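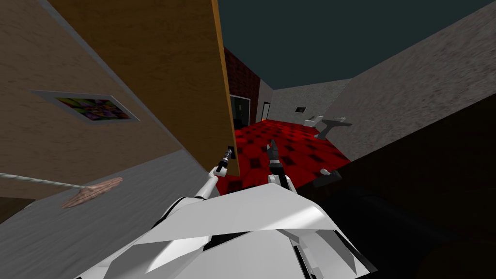 Notes from the open day at Grovico on Thursday, for those who couldn't come. The morning was all simulation, shown on the big screen in the ground floor meeting room. Laimutė Butkienė ran it and took questions as she went. The first run had the two-armed white robot in a house with a red checked floor, with the left gripper right up against the bottom corner of a tall wooden panel. I asked whether contact at an edge like that is modelled properly, and she said it depends on the shape they give the panel, and that they keep it simple to save time. They run 200 rooms overnight on the one machine. The textures are picked at random, which explains the decor.

After coffee we moved on to single-gripper work. Same software (Diltar), but the view is from just behind the fingers.
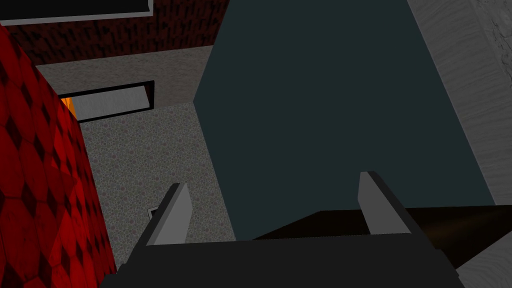 Gripper open, large teal-grey slab straight ahead, brown surface to the right.

There were 22 of us, so questions took up most of the second hour. The people from Luik wanted to know about licences. The price is 700 a seat per year, with nothing off for small firms at present. The slides will be sent out in June.

On Thursday evening Shirin Shahbazi wrote:

> I had to leave at lunch. Did they say anything about moving
> this over to real arms? We have 4 at Stumton and I'd want to
> know what we need before I ask for money. Also, does it run
> on our older machines or do we have to buy new ones?

Shirin, on the first point, yes, but only briefly. You need a model of your own arm and gripper, and they will check it for you if you send it in. On the second, Laimutė said to try the trial version before buying anything. She didn't want to promise either way without knowing what you have. I have her address if you want to write to her direct.

Parking was bad, by the way. If you go to the next one, take the bus.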